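Workshop notebook, bay two
January 4, 2018

Back at it after the break, and the first thing waiting for me was the gray wagon with the seat belt light that comes on whenever it feels like it. Maritza had already been through the recall notices and the car isn't on any of them, so whatever this is, it's ours to find. The owner drives it to Kedthorpe and back and says it mostly happens on the rough stretch past the bridge, which I was very glad to hear, because a fault that likes bumps is usually a wiring fault!

Pulled the driver's seat, unplugged the yellow connector and left the battery off while I had my hands in there. Two of the pins looked dull to me. Cleaned them, wiggled the harness with the meter on it, and got nothing at all for a good long while. Then, with the seat slid nearly all the way back, the reading jumped – only for a second, but I saw it and so did Trí, who was kind enough to come hold the light. 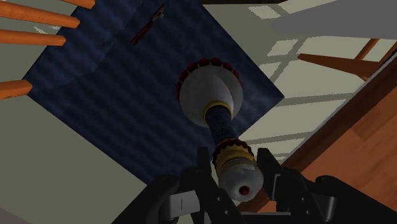 Scepter-like object and gripper

The loom rubs on the rear bracket at full travel. The insulation is worn through on one wire, about where your thumb would land if you reached under from the door side. Spliced it, sleeved it in the Fastex wrap and moved the clip forward. Ran the seat back and forth 24 times and the reading never moved.

Still to do: torque the seat bolts, clear the code, and take it out on a bad road. Édgar, if you get to it before me, please leave the old clip on the bench – I'd like to compare it with the passenger side.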